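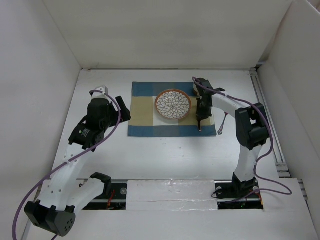
4. Setting the table and checking the arms before you record

By this point you should have both arms bolted down and talking to the computer (if not, go back to section 3, I'll wait). This section gets you from a powered-up pair of arms to your first batch of good demonstrations on the plate task. It took me most of May to settle on these steps, and I've rewritten them more times than I'd like, so if something looks fussy there's usually a ruined afternoon behind it.

A quick word on names. Hula is the recording program, Odera is the thing that trains on what you recorded, and Gusonetti is our name for the two-arm table itself. Irnavby is the plate-and-placemat task. You'll see all four in the menus.

4.1 Lay out the cloth and plate

1. Wipe the tabletop. Scuffs and specks are fine, the model has seen plenty of them. Crumbs and loose screws are another matter.

2. Put the checkered placemat on the far half of the table, centered, with its long edges parallel to the back wall. Smooth it from the middle outward with your palm. I used to skip the smoothing and I got whole sessions where a fingertip snagged a wrinkle and dragged everything with it.

3. Set the plate on the cloth, pattern side up. Anywhere on the upper middle part is good. Don't try to hit the same spot every time! You want it a little left, a little right, a bit closer, a bit farther, so the policy learns to look for the plate.

4. Step back and check that your sleeve hasn't pulled a corner of the cloth over. (Mine does. Every time.)

Note: We use the plate with the brown rim and the petal pattern for all the standard runs. A plain white plate on a white table was much harder for our early models to find, and I'd leave that for later, once you have something that works.

4.2 Park the arms

1. In Hula, choose Start Pose and hold the enable key. The arms move slowly to either side of the placemat and stop with the grippers just clear of the plate.

2. Look at the left gripper. The finger should point in toward the left border of the cloth without touching it.

3. Look at the right gripper. It should point down, with the fingertip hovering just over the cloth. If it's pressing into the fabric, let go of the key, choose Relax, lift the arm by hand and start again from step 1.

4. Check that the right fingertip has a clear path to the plate rim. If you put the plate way over to the right in 4.1, this is where you'll regret it.

Caution: Relax means the motors let go, all at once. Have a hand under the upper link before you click it. An arm that drops onto a plate will win.

4.3 Check the cables

I know, I know. Do it anyway.

1. Follow the purple cable on each arm from the gripper back down to the base. It should make a loose loop over the top and another bit of slack at the bottom. Tight loops pull out connectors, and huge loops wander into the camera view and cover the plate.

2. Find any spare connector ends and make sure they can't swing into the fingers. A short dangling one is okay if it stays clear of the cloth through the whole motion.

3. Peek at the open part of the track at the front of the table. The red wires should be lying down inside it, with nothing poking up where a base could rub on it.

4. Press down on the white cover panel in the middle of the track. If the tape is lifting, replace it now.

Caution: Keep your fingers out of the track while the arms are enabled. I don't care how quick you are.

4.4 Record a demonstration

1. Press Record, wait for the beep, then take hold of the leader handles.

2. Bring both grippers to the plate, grip opposite sides of the rim, lift it a little and set it down in the center of the cloth. Go at the speed you'd use if you were carrying soup.

3. Open both grippers, back away, and press Stop.

4. Watch the replay. If you fumbled and recovered, keep it! Those turned out to be some of our most useful clips. If you fumbled and gave up, delete it.

5. Move the plate somewhere new and go again. Do 20 in a row, then take a break, because your hands get sloppy well before you notice it.

Note: If Hula reports dropped video, throw out that clip even if the motion was lovely. I kept a bunch of them once and spent days wondering why the left arm hesitated.

4.5 How much data you need

This is the question I get the most, so let me tell you what we saw. As of May 29, 2024 our full set holds 2371 demonstrations. I trained one Odera model on all of it and another on a smaller set of 869, where I'd picked clips purely for spread of plate positions. The two did almost equally well on plate positions near the middle of the cloth. Out toward the borders the full set was clearly better, mostly at getting the second gripper onto the rim without shoving the plate.

So for a first try, I'd go for the spread and skip the big number. Train early, see where it misses, and record more plates in those spots. We went through 4 rounds of that and the second one helped the most by far.

One thing I haven't sorted out is cloth rotation. All our clips have the placemat more or less square to the back wall, and a twisted cloth seems to throw the right arm off more than the left. If you want to try mixing angles, put those clips in a separate folder so you can pull them back out.

4.6 Shutting down

1. Lift the plate off the table before anything else.

2. Choose Rest Pose, wait for both arms to fold, then choose Relax.

3. Switch off the motor supply, then close Hula. In the other order it sometimes loses the last clip.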